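Bench rules, second go

Thu 28 August

Regular readers will recall that in May this newsletter published a one-page set of rules for the two-arm bench. Regular readers will also have noticed that the page was laminated, hung on a hook, and then ignored with real team spirit. The lamination was lovely. The rules were written by me in a single arvo, and it showed: rule four contradicted rule nine, and rule seven told people to "exercise common sense", an instruction that has never once altered human behaviour.

So we've done it again, properly this time, with Anong Ratanaporn holding the pen and me making the tea. Anong came to us from Vendalard, where she spent years writing procedures for people wearing gloves, and she has firm views on the word "should". There are no shoulds in the new version. There is one "may", and she fought me for it.

What follows is the gist. The full text is in the Fakach folder under Bench, and yes, you have to read it before your next booking. The booking page will ask you to tick a box. The tick is recorded with your name and the time, in case anybody was planning to tick first and read at Christmas.

Left and right belong to the robot

We begin with the rule that caused the most shouting. The robot's right arm is the right arm even when it turns up on the left of your overhead view. You may be standing opposite it. You may feel strongly that your own right hand deserves some consideration. The logs don't care. When we went back through the cloth recordings we had 1,926 of them, and in 11 the written notes had the arms swapped, which meant the note said the left gripper slipped while the left gripper was holding on beautifully. Each one had to be watched again by a person, and that person was me.

From now on the notes field offers "robot left" and "robot right" and nothing else. If you type "the one near the door" it will be returned to you.

Say what the cloth was doing when you started

A cloth has no resting state that two people agree on. We've had "flat", "flattish", "crumpled", "bunched", "thrown" and, from one contributor at Grīnberga, "sad". Anong has cut the list to three: flat, folded, heaped. If you can't decide between folded and heaped, it's heaped. Pick the word before you start recording, and leave it alone afterwards, even if the attempt goes badly and you'd now like the starting position to sound harder than it was.

The cloth also gets a line of its own: colour, rough size, and whether it's been washed since it was last used. Fabric changes after washing. I had assumed this was known. I had assumed a lot of things in May.

Check every view before you commit

The overhead view is the one people look at, being the one that makes sense. The wrist views are the ones that get skipped, and they're the ones that tell you whether a fingertip has hold of a corner or is merely standing beside it looking confident. Before each block of recordings, bring up all the views, close and open each gripper once, and confirm that the fingers you're looking at belong to the arm you think they do. It takes less time than finding a clean mug.

Cloth work on the two-arm bench:
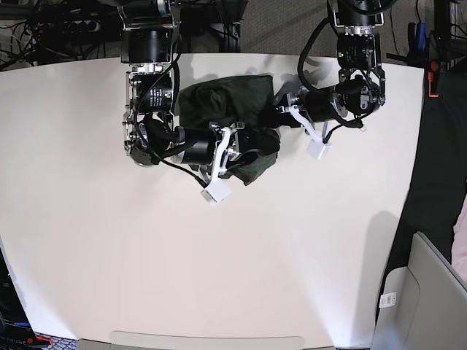
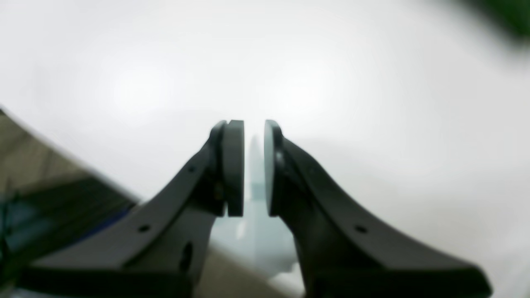
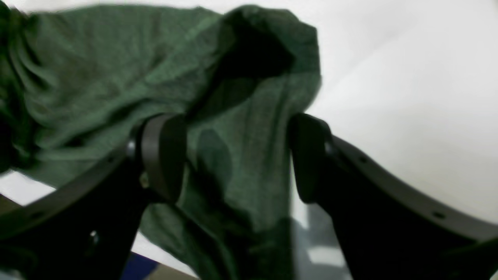 Wrist views come with a second rule, which is that a blurry background is fine and a blurry lens is your problem. Wipe it with the lens cloth from the drawer. Do not wipe it with the task cloth. I'd have thought this needed no writing down, and Anong asked me to put that in writing too.

Hands off means hands off

Nobody reaches across the table while either arm is powered. This was in the old rules and it's in the new ones, moved to the top and set in a larger size. The temptation with cloth is strong, I know. The heap has drifted ten centimetres toward the edge, the arms are sitting perfectly still, and your hand is right there. Still isn't the same as off. Put the arms in hold, press the stop, say "stopped" out loud, get a "stopped" back from whoever is at the controls, and then fix your heap. If you're working alone, the person at the controls is you, and you may feel silly answering yourself. Feel silly.

The stop button gets tested at the start of every booking. Press it, watch that both arms respond, release it, and initial the sheet. A sheet initialled all the way to Friday on a Tuesday will be framed and hung in the kitchen.

Look at the cables, too. They run down the outside of the arms in loops, and a loop that's generous with the arm raised can be rather tight with the wrist rotated inward. Move each wrist slowly through its range before you load a task. If a cable catches or pulls taut, that's the end of your booking until it's been re-dressed, and you write it up. Tape is a thing we use on parcels.

Keep your failures

This is the bit where Anong and I disagreed, and where I've come round, with the usual grace. The May rules let an operator delete any attempt that "clearly didn't work". It sounded tidy. In practice everyone deleted the attempts that embarrassed them, and what we passed along to Cundard was a set in which cloth appeared to be an obliging and well-mannered material. Cundard's people were very polite in reply. They asked whether we'd ever dropped one.

The new rule: no deletions by operators. You mark an attempt as done, failed or void. Failed means the arms tried and the cloth won. Void means something unrelated spoiled it, such as a network dropout, or a colleague leaning on the table to tell you about their weekend. A void needs a reason in words. "Bad vibes" was tried during the trial week and was not accepted.

Nobody's being ranked on their failure rate. Anong has asked me to say so twice. Nobody is being ranked on their failure rate. A person with no failures in a month will, however, be getting a friendly visit.

Block length and breaks

Bookings were drifting towards the heroic. One operator, who knows who they are and has been given a biscuit, recorded nearly 200 attempts in a day. The last stretch is instructive viewing: the movements get shorter, the pauses get longer, and there's a period where both grippers appear to be thinking about retirement. Operating two arms at once is tiring in a way that creeps up on you, especially in the neck.

Blocks now run for forty minutes, with a ten-minute break away from the bench. Reading your phone at the bench is not away from the bench. Two operators can alternate, and we'd prefer it, provided the handover goes in the notes so we know whose hands did what.

People in the picture

The overhead camera sees more than the table. If your work area is in its view, you'll be told before recording begins and you can ask for the view to be cropped. Visitors get the same courtesy, including visitors who are only popping in to borrow a stapler. Anything with a readable name on it, such as a lanyard or a parcel, goes out of view before you press record. Faces that get in by accident are reported the same day and masked before the files leave the building.

What happens if you break a rule

The first time, you'll have a chat with Anong, who is very pleasant. The second time, you'll redo the induction, which I deliver, and which has slides. Reaching in under power skips straight to a suspended booking, no chat and no slides, until the two of us have sat down with you.

Comments are open for another fortnight. The May version drew exactly one, and it was about the font. This time please tell us where the wording is unclear, where a rule can't be followed with the kit as it stands, and where I've left a "should" in by mistake. Once the text is settled we'll start the next batch of 500, heaped only, and bookings for that will open on the usual page. Bring your own mug. The old laminated sheet is still on its hook and can be taken down by whoever walks past it first.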